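Filed under: Money, Household

Two months of grocery receipts

2023-03-08

I kept every grocery receipt from the start of January to the end of February. I had no plan beyond finding out where the money went. The total came to $1,109 for two people, which was more than I would have guessed.

The biggest surprise was the small trips. I do one large shop a week at Villalobos, and those were fairly steady. The trouble was the evening stops at Jerberg on the way home for milk or onions. I would walk in for one thing and leave with cheese, crackers and a magazine. Those stops added up to $302.

Zoia Shevchuk, who I used to work with, told me she takes a basket and never a cart, even for the weekly shop. When it gets heavy she heads for the register. I tried it for a few weeks and it mostly works, except when we need cat litter.

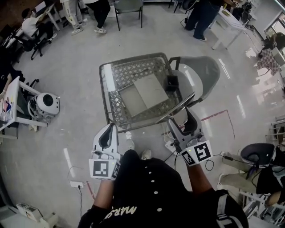 Coffee was the other line I didn't like. We spent $84 on it, and part of that was a bag neither of us finished. I have gone back to the store brand and can't taste much difference with milk in it.

I haven't cut out the good bread and don't intend to. I did move the weekly shop from Saturday to a weeknight, when the aisles are quieter and I'm less likely to wander. I also write the list by aisle now. It takes a few extra minutes at the kitchen table.

I'll keep receipts again in June and compare.

Recent posts
Freezing soup in flat bags
What I pay for electricity
A cheaper way to buy rice

Contact | © Tiburcio Gallegos | Back to top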